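Shop Counter Helpers Wanted at Gemside
Part-time, two openings, starting in September

Gemside is a small snack and sandwich counter on the ground floor of the Trerik building, and we are looking for two people who like food, like talking to strangers and get real satisfaction out of a well-set shelf. If you have ever straightened a row of chocolate bars in somebody else's store, please keep reading!

The job is half serving and half display. We change the counter every week, and whoever is on shift gets a real say in how it looks. Candy bars, cookies, little tubs and boxes all come in different shapes, and fitting them onto the clear stepped stand so people can find what they want is a puzzle we enjoy a lot more than we probably should.

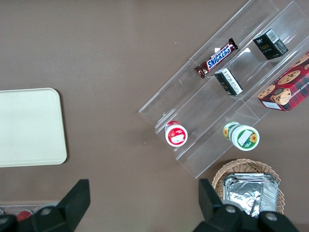
The tiered stand, with a Snickers bar up top and round tubs on the lower tier.

What you'd be doing:

Setting out the stand and the baskets before opening
Serving customers and running the register
Checking dates and labels, and bringing new stock up from the storeroom
Wiping down shelves and tabletops between rushes
Helping Marcela Vlček plan the weekly counter change (bring ideas, she loves them)

Sandwiches are the other big part of the day. We show them in round woven baskets, one kind to a basket, with the filling facing up so customers can see the layers from where they stand. It looks simple and takes a bit of practice. Marcela will show you on your first shift.
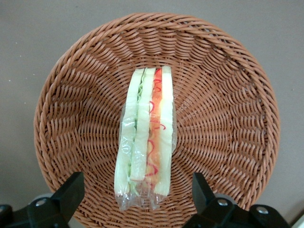
Sandwich basket, layers up, with green lettuce showing along the side.

Shifts are 8 hours with a paid lunch break, and we plan them in blocks of 80 hours a month. Some weekends are included, but we swap freely and the schedule goes up 11 days ahead. You don't need any experience in a store. You do need to be friendly before your first coffee, comfortable on your feet and able to lift a full carton. Food handling training is on us, and lunch from the counter is free on every shift.

To apply, send Funmilayo Onuoha a short note telling us which snack you would put on the top shelf and why, along with the days you can work. A resume is welcome but a page is plenty. You can also leave your note at the counter, or at the Trerik front desk, Room 88.

Posted 5/28/23. Open until both spots are filled.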